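第三讲 积木的收拾与分类（讲义）
课程：家庭与教室里的小物件整理
授课：Yamila Daza
讲义更新：5月12日，星期日

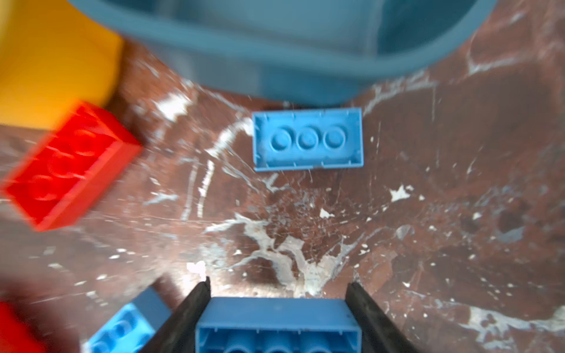
上一讲我们谈了书和纸张，它们有一个共同的好处：可以立起来，可以排队。积木没有这个好处。积木是小的、硬的、有方向的东西，一块一块都不重，可是一旦散在地上，整个房间就好像不能走路了。所以我把积木单独放成一讲。

先请大家原谅我的中文。我学中文是成年以后的事，有些词我用得比较直，例如我说“凸点”，有的同学说“圆钉”，有的同学说“豆豆”。在这份讲义里我统一写“凸点”，请你们考虑作业的时候也这样写，我批改起来容易一些。

一、几个名词

凸点：积木上面的圆形突起，用来和另一块连接。
底腔：积木翻过来以后看到的空的部分。比较宽的积木，底腔里面常有空心的圆管。
规格：用凸点的行数和列数来说，例如2x3就是一边两个、一边三个。我们说规格的时候小的数字在前，大的在后。
大颗粒、小颗粒：这是商店里的说法，没有严格的界线。本课的练习里，三岁以下孩子用的叫大颗粒，其他的先叫小颗粒。
混装：不同系列的积木放在同一个容器里。混装本身不是错误，后面会讲什么时候可以混装。

请注意，“颜色”不是规格。很多同学在第一次作业里写“红色的规格”，这样写别人看不懂。颜色和规格要分成两栏。

二、先看地面

收拾积木以前，请先看它散在什么样的地面上。我在课上常常说这一点，同学们觉得太简单，但是做练习的时候还是会忘记。

石材地面，比如抛光的大理石，优点是平，积木不会陷进去，手一推就走。缺点也是一推就走：你想把五块推到一起，有两块跑到柜子下面去了。在这种地面上，我建议用手掌的侧面慢慢地拢，不要用扫把。另外石材地面会反光，浅颜色的积木在窗户旁边不太容易看见，最好换一个方向再看一遍。棕色的石头上，红色和黄色的积木比较跳出来；深色的小零件要小心，容易和石头的花纹混在一起。

地毯正好相反。积木不跑，可是小的零件会藏在毛里。地毯上请用手指摸，不要只用眼睛。

木地板在两者中间。要留意地板的缝，薄的零件会立着卡进去，这时用一张硬纸片把它挑出来，不要用刀。

如果孩子经常在同一个地方玩，可以在下面铺一块布。玩完以后提起布的四个角，积木自己就到中间去了。布不要太大，太大的布一个人提不起来。我家用的是一块旧桌布，洗过很多次，很软，软的布比较好。

三、容器

同学们最常问我的问题是：用什么盒子？我的回答常常让人失望，因为我觉得先用你家里已经有的。

圆的塑料桶或者塑料盆，口大，边厚，是我自己最喜欢的。把它放在地上，积木放在旁边，手的路很短。口大的意思是孩子不需要瞄准。边厚的意思是搬的时候手不疼。它的缺点是不能叠得很整齐，放在架子上也浪费四个角的地方。

方的盒子适合架子。请选择浅的，不要选择深的。深盒子里，孩子要找下面的一块，就会把整盒倒出来，然后我们今天讲的全部工作要从头再做。Erport的那种浅抽屉在我们的教室里用了两个学期，还可以，只是拉手的地方容易脏。

袋子适合带出门，不适合每天用。积木在袋子里看不见，看不见就等于没有分类。

盖子的问题：每天玩的不要盖子。一个月才拿出来一次的，要盖子，也要写标签。

容器的大小，请按照“装到三分之二”来选。装得太满，最上面的会滑下来；装得太少，孩子以为这个盒子是空着可以放别的东西的，过几天你会在里面找到袜子。

四、分类的顺序

现在说这一讲的主要部分。分类有很多办法，我教的是下面的顺序，适合一个家庭或者一间不大的教室。

第一步，把不是积木的东西拿出来。纸、笔帽、饼干、别的玩具。这一步不要省。

第二步，把连在一起的分开。两块平的积木贴得很紧的时候，不要用牙齿。用另一块长一点的积木夹住上面那一块，向一边轻轻地扳。如果是孩子还想保留的作品，就不要拆，放到“作品板”上。Stivano幼儿班的做法是作品板每个星期清一次，清以前先问孩子。我觉得问这一句很重要。

第三步，分大小。大颗粒和小颗粒一定要分开，家里有很小的孩子时特别要这样做。

第四步，分形状。这里只分四堆：砖块、板子、斜的、特别的。不要多。“特别的”包括轮子、门、人、透明的东西。

第五步，如果数量真的很多，再分规格或者颜色，两个里面选一个。

关于第五步，课上有过很长的讨论。喜欢按颜色分的同学说好看，孩子也容易学会。喜欢按规格分的同学说找起来快。两边都有道理。我的意见是这样：在一堆蓝色里面找一块2x3，眼睛很累，因为形状被同一种颜色盖住了；在一堆2x3里面找蓝色的，一眼就看到。所以常常搭东西的孩子，按规格分比较好。还没有开始认真搭、主要是抓和放的孩子，按颜色分就可以。

颜色里面还有一个小困难，就是同一个颜色有深浅。浅蓝、深蓝、带一点绿的蓝，在灯下面看差不多，在白天看就不一样。请事先决定深浅要不要分，并且写在标签上。我自己不分，全部写“蓝”。但是Yáñez老师的班是分的，她的学生年龄大一些，做拼图案的时候需要深浅。

五、手的动作

这一部分我在课堂上会示范，这里只写要点。

一次只拿一块或者两块。抓一大把看起来快，可是从手指中间掉下去的，又要弯腰去捡。

拿的时候捏住两条长边，积木不容易转。捏短边也可以，但是长的积木会向下歪。

放的时候手伸到桶口里面再松开，不要从高处扔。扔下去声音很大，在石材地面的房间里声音更大，而且有的会弹出来。

朝上还是朝下，进了桶就不用管了。但是在放进浅抽屉的时候，请让凸点朝上。凸点朝上一看就知道规格，底腔朝上要想一想。

先收离桶最近的，再收远的。很多人的习惯是反过来，从远的地方开始，结果走过去的时候踩到近的。光脚踩过积木的人应该都同意我。

桶可以移动。这句话我请大家画线。不要把积木一块一块搬过整个房间，把桶推过去。

六、一个记录的例子

Firnska社区活动室去年11月做了一次整理，记录写得很清楚，我征得同意以后用在课上。他们全部的积木是3826块，按上面的顺序分，没有做第五步。最后“特别的”那一堆有46块找不到属于哪个系列，放进一个有盖的小盒，写“待定”。分形状那一步用了大约23分钟，人比较多，所以比你们在家里做要快，不要拿这个时间和自己比。

我喜欢这份记录的地方是“待定”这个盒子。没有这个盒子，人会为了一个奇怪的小零件停下来想很久，后面的工作也停了。每个家都应该有一个“待定”，但是只能有一个。

七、清洗（简单说明）

塑料积木用温水，加一点洗碗液，放在网袋里轻轻搓。水不要太热，热水会让塑料变形，以后连接就松了。有圆管的底腔容易存水，洗完请底腔朝下放在毛巾上，过一段时间再翻一次。带电的、带贴纸的零件不要下水，用湿布擦。

没有干的积木不要收进有盖的盒子。

八、课后练习

请在家里或者教室里选一处散落的积木，按照第四部分的顺序做到第四步。没有积木的同学可以用纽扣或者瓶盖代替，但是要在作业里写明。

交作业的时候写下面几项：地面的种类；用了什么容器，为什么是它；每一堆的名字；哪一步最慢；有没有东西进了“待定”。

一页纸就够。请不要写“整理让我很快乐”这样的句子，我相信你们，不过我需要的是具体的内容。

和孩子一起做的同学，请另外写一两句：孩子自己用什么办法分？孩子的办法常常和我们的不一样，比如按“好人用的”和“坏人用的”分。先听，先记下来，下一讲我们会用这些例子来谈标签怎么写。

下一讲要带：剪刀，一支粗的笔，一个家里现在没有标签的盒子。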